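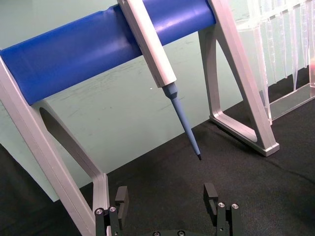

About Claltport

Claltport is an independent test shop for robot grippers, arms, wrist cameras and controllers. We don't manufacture any of them and don't resell them. Customers send us a part and a task, and we return a report with the logs attached.

The company was started by Reinaldo Guimarães, who had spent several years integrating arms for small laboratories and kept running into the same problem. Data sheets gave grip force and stroke to one decimal place and said very little about what happened when the fingers closed on a tapered plastic handle. He began keeping his own comparison tables. The tables became the first reports.

What we test

Most of our work is bench-scale handling for labs: pipettes and their stands, tip racks, tube caps, plate lids. We also take on light assembly parts if they fit on the bench. The upper limit for a workpiece is 900 grams. Anything heavier goes to a shop with larger arms, and we keep a short list of those on the contact page.

Parallel grippers make up the largest share of jobs. A typical request is to compare two finger designs on the same gripper, or the same fingers on two grippers. Camera comparisons come next, usually a wrist view against a fixed overhead view. Controllers are tested last in any combined job, with the hardware settings frozen.

How a trial is run

A standard comparison is 200 attempts per configuration. The object is returned to its stand between attempts and the start pose is varied within a range agreed on beforehand. Each attempt is scored as a clean pick, a pick with slip, a contact without a pick, or a miss. Slip is judged from the wrist camera recording by a person who did not run the arm.

Pipettes get a separate protocol. The handle is long, the shaft is narrow, and most stands hold the tool at an angle, so the approach path matters as much as the grip. We record finger clearance to the stand legs on every approach. A configuration that picks well but touches the stand is reported as such, in its own column.

Clear plastic is also scored separately. Tip racks and disposable tips are hard on depth cameras, and averaging them in with opaque objects hides the result. Earlier reports did average them. Those were reissued in April with the columns split.

Our two benches

Kander is the gripper bench. It has one arm, a quick-change plate and a fixed set of stands. Fingers are swapped often, and the wrist calibration is repeated after every swap.

Prado is the camera and controller bench. Lighting is on a dimmer and is measured at the work surface before each session. Cloth and backdrop colors can be changed on request - some customers ask for the colors in their own lab.

Both benches write to Wakby, our logging software. It stores joint positions, gripper width, motor current and video against one clock. Wakby currently holds 1,077 completed runs. Customers get their own runs in full, including the failed ones.

What we don't do

We don't certify equipment for safety or sterility, and we don't rank manufacturers. Reports are not published without written permission from the customer who paid for them. We don't test prototypes with exposed mains wiring.

Sending us hardware

Include the mounting drawing, the controller firmware version and 3 spare sets of fingers if the fingers are printed or coated. Lead time depends on the bench. Kander is usually booked further ahead than Prado.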